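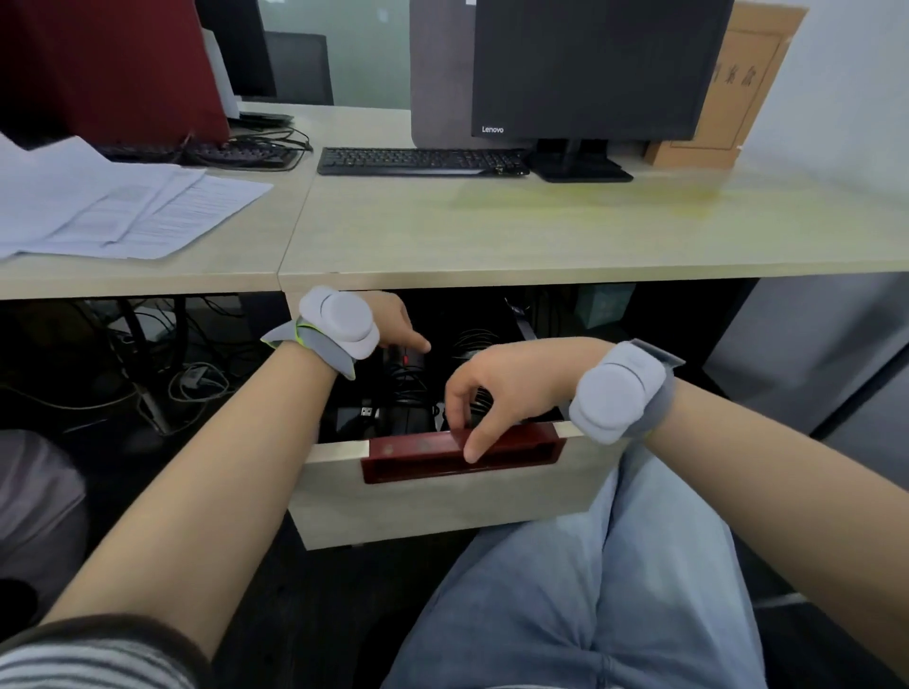
Opening the under-desk drawer by its recessed handle.

Clearing Cables Before Removing an Under-Desk Drawer

Staff at the Wiriya office who are changing desks are asked to empty and remove their drawer before the move in January. The drawer is shallow, and cables stored in the space behind it can catch on the back panel.

Before you start
Save your work and shut down the computer. Move loose papers away from the front edge of the desk. You will need a flashlight, cable ties and up to 16 adhesive labels, available from Pornthip Boonchu at the Claten supply counter.

Procedure
1. Hold the top edge of the recessed handle and draw the drawer out slowly. Stop if you feel resistance.
2. Look into the gap between the drawer and the desk. Free any cable that is touching the drawer. Do not pull on a cable to release it.
3. Label each cable at both ends with the desk number and the equipment it serves.
4. Tie slack cable in flat loops and keep it clear of the drawer's path.
5. Empty the drawer, support it from below with both hands, and lift it off.

Power strips are to be left in place. Report damaged cords to Somkiat Panyasiri in Facilities.

Refitting
Slide the drawer in level, then open and close it fully. Requests for replacement handles should be sent to Facilities by 4 p.m. for handling the next working day.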